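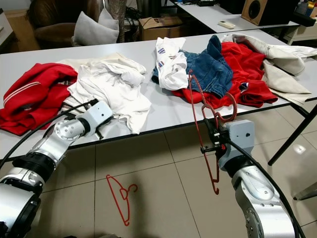 Waltraud Baumgart
Branch Manager, Wultinau Public Library

12/03/2024

Hi everyone at the Dimitriou Fund,

Well, we made it to the halfway mark! I promised you a plain update on the bookmobile grant, so grab a coffee.

The big news is that the Dokden route is up and running. We stop by the feed store every other Tuesday, and so far 238 people have signed up for a library card there (I had put 100 in the application and thought I was being bold). A lot of them are parents who used to drive 22 miles to get to our front desk. Large print westerns are going out faster than I can buy them, so I moved a little money over from the DVD line. The new budget sheet shows it, and please call me if that's a problem.

Dulemden has been slower. We started out parking behind the school, and the bus line made it really hard to get in and out, so we've switched to the church lot and pushed the stop back to 4:30. Turnout is better but still not what I want. I'm going to give it until March and then we may try a Saturday. 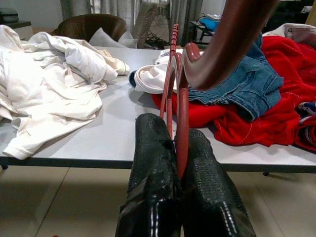 A close-up look, Wultinau.

Money-wise we're in good shape. Fuel came in under budget, repairs came in over (the side step had to be replaced, and the heater is next on the list), and we still have 20 percent of the book money to spend. I'm saving most of that for summer reading, which always cleans out the picture book shelves.

One thing I could use your help with! Our check-out tablet loses its signal on the hill past Dokden, and we've gone back to paper slips for that stop. It works, but typing them all in later eats up a morning. I'd love to use what's left in the fuel line for a better hotspot. Can you let me know if that's allowed before I order it?

I'll send the receipts separately this week, along with the sign-up totals for each stop.

Thanks so much,
Waltraud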